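Kurnard (packing method)

From the Girnen wiki, the shared notebook on robot learning

Kurnard is a way of teaching a robot arm to put things into soft containers, such as bags, pouches and pillowcases, by having it guess how the container's mouth will move before it lets go of anything. I wrote most of this page and I worked on the method for the better part of two years, so forgive the "I" all over the place (house style here allows it, as long as you own up to it at the top!).

Background

Rigid boxes are kind to robots. A crate has walls, the walls stay put, and once you know where they are you can get on with your day. A bag is a different sort of animal. You nudge the side and the opening changes shape, you drop something in and the whole thing leans over, and the strap you'd forgotten is suddenly across the gap. Earlier methods mostly coped by holding the bag open with a second arm or a metal hoop. That's fine if you have a second arm. We had one, and it was always in use by the people next door.

The starting point was a talk by Hertta Harju, who argued that a robot doesn't need a full model of the cloth at all. It only needs to know where the rim is now and where the rim is likely to be in a moment. I remember thinking this sounded far too easy, and then going home and trying it.

How it works

There are two parts, and they have separate names for reasons that made sense when we were arguing about file names. The first part, Brelus, looks through a small camera at the wrist and draws a line along the rim of the opening. Zips are a great help, as a pale zip against dark cloth gives a nice clean line to follow. Shiny linings are much less of a help, and I'll come back to those.

The second part, Sjöberg, takes that line plus the movement the arm is planning to make and predicts a new line. If the new line still leaves enough room for whatever the gripper is holding, the arm carries on. If it doesn't, the arm backs off and picks another angle. The check is repeated 17 times between picking something up and letting it go, a number that began as a typing slip of mine and worked well enough to stay.

The fixed camera is there for the wider view: what is on the table, which way up it is, and where the handles have ended up. Kurnard doesn't strictly need it, but without it the arm tends to go looking for fruit in odd places. 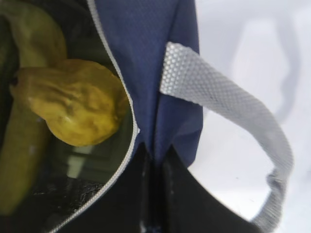
Packing a lunch bag: one view from close over the bag's mouth, the other from the fixed camera.
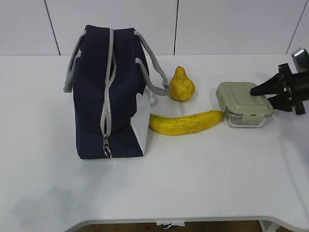 Training

Training used 1,000 packing demonstrations, all steered by hand by a person watching the same views the robot gets. I did 200 of those myself and I can tell you that your opinion of zips changes along the way. We kept the clumsy attempts in on purpose. A demonstration where the bag sags and the person has to try again turned out to teach the rim predictor far more than a tidy one, and taking the clumsy ones out made everything worse.

The items were everyday lunch things, mostly imitation fruit and lidded food boxes. Toy fruit keeps its shape over months of being dropped, and it doesn't attract flies in September.

Results

In our own tests Kurnard finished 80 per cent of lunch-bag trials without help, where finishing means everything inside and the gripper clear of the handles. Take Sjöberg away and leave the arm to aim at the rim as it stands at the start, and the score drops badly, mostly because of the second item. The first thing in pushes the sides about, so the arm is then aiming at an opening that has moved – a very human mistake, if you've ever packed a rucksack in the dark.

Order matters too. Big rigid boxes go best when the bag is still empty, but the method has no idea of order by itself and takes whatever list it's given. I'd love somebody to fix this.

Known problems

Reflective linings are the main one. Brelus sometimes takes a bright streak inside the bag for a piece of the rim, and then the predicted opening is much too small and the arm refuses to go anywhere near it. Dimming the lights helps a little. Handles are the other one. A stiff loop of strap stands out to the side and is easy to avoid, but a floppy one drifts over the mouth and gets counted as part of it.

Dark bags on dark tables are more or less hopeless at the moment. We stuck with white tables and called it a day.

Name

People ask, so: Kurnard was the label on the shelf where we kept the bags. I've never found out who put it there.

See also: Bag opening with one arm; Rim tracking; Soft containers; Wrist cameras

Last edited May 19, 2022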